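Print this page
E-mail this release

Hilgate suspends Pimov gripper trials after simulator fault

Hilgate has stopped its trials of the Pimov gripper after a fault in the simulator let failed picks be scored as good ones. The Gridside site had been told in January that the arm was ready for its packing benches. Hilgate no longer stands by that advice.

The fault lay in how the software judged a grasp. If the fingers closed near an object, the run was passed, whether or not the object was held. Of 3,000 simulated runs, 176 were marked as successful with nothing in the fingers. On the real arm, 55 items were dropped before staff pressed the stop button and left it pressed. There were no injuries.

Vieira, which supplies the simulator, has issued a corrected version and describes the matter as closed. Hilgate does not agree. The same supplier passed the earlier version, and its test notes run to 3 pages.

"I have read the word 'validated' a good many times this year," said Ademir Miranda of Hilgate. "I would like to see what was checked, and who checked it."

All runs will be repeated with loose items and flat prints on a dark surface, and each claimed grasp will be looked at by a person. No date has been set for the arm's return to Gridside.

Print | E-mail

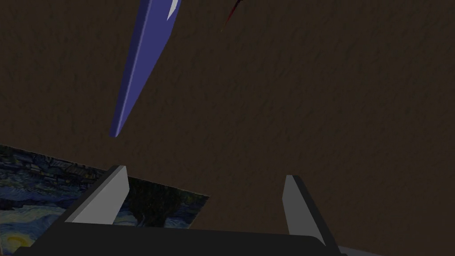

Ademir Magalhães asked why a fault this plain had to reach the packing benches before anyone looked at the scores, and whether a second version from the same supplier should be trusted any sooner than the first.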